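4.2 Simulated household tasks
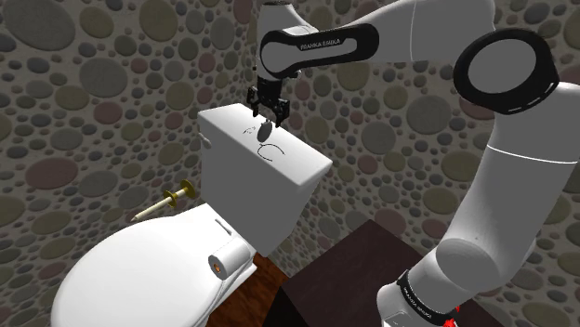

Teams in the Ciritz course worked in simulation for the first 14 weeks of the project and had no access to hardware until their task code had passed review. Each team was assigned one room and one manipulation problem. The bathroom was given to the team of Lina Sabbagh and Hadi Tarawneh, who used a Franka Emika arm with a parallel gripper (Figure 3).

Figure 3. Bathroom environment, with the gripper above a small oval object on the toilet tank lid.

The team divided the grasp into a pre-grasp pose, a vertical descent and a closing motion. Object position was randomized at the start of every episode – orientation was held fixed in the first round and released in the second. A policy was trained on 100 scripted demonstrations and evaluated over 200 episodes. Episodes ended after 15 seconds of simulated time or on contact between the arm and any fixture.

Students logged each failure by hand under one of the categories defined in Section 3. Disputed cases were passed to a second team for relabeling, and the second label was kept. The logs were also used for grading, as described in Section 5.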